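The little bin is back in business

I spent most of a rainy May morning cleaning trash cans, so that's what you're getting today! We've been in the Clolterstead apartment long enough now that I can't keep blaming the last tenants for the smell by the kitchen door. It was us. Or to be fair, it was the onion skins I kept tossing in "just for now" after the bag had already slid down inside.

The white one is my favorite. I bought it at Grarholm when we moved, mostly for the lid, and then spent months being annoyed at it because I was buying the wrong bags. Too big and they puff up so the lid won't sit right. Too small and they pop off the rim the second you drop in anything heavier than a tea bag. I finally gave in and ordered a case of 1000 clear ones from Brorkton (they also do a case of 3000, which I did look at for longer than I should admit), and I'm pretty happy with them so far. 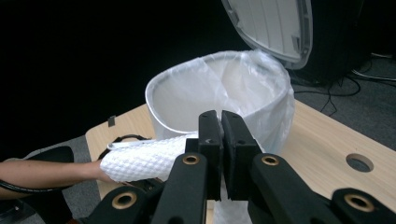

My other change is doing the bag up on the table. I used to crouch on the floor and fight with it down there, and my knees are not what they were. Now I wipe the bin out with dish soap and hot water, dry it really well with an old towel, and give it 15 minutes with the lid open before the new bag goes in. Then I fold a good wide cuff over the outside, way more than you think you need, and push the bottom down with my fist so there's no air trapped under it. The extra bunches up on one side and I just let it. I tried tucking it in neatly for a while and it only made the bag slip.

And yes, the table gets scrubbed afterward – I can hear my mother from here.

Next up is the bathroom bin, which has a foot pedal that sticks. I've had a can of Akl spray sitting under the sink for ages, so I'll try that on the hinge and let you know how it goes.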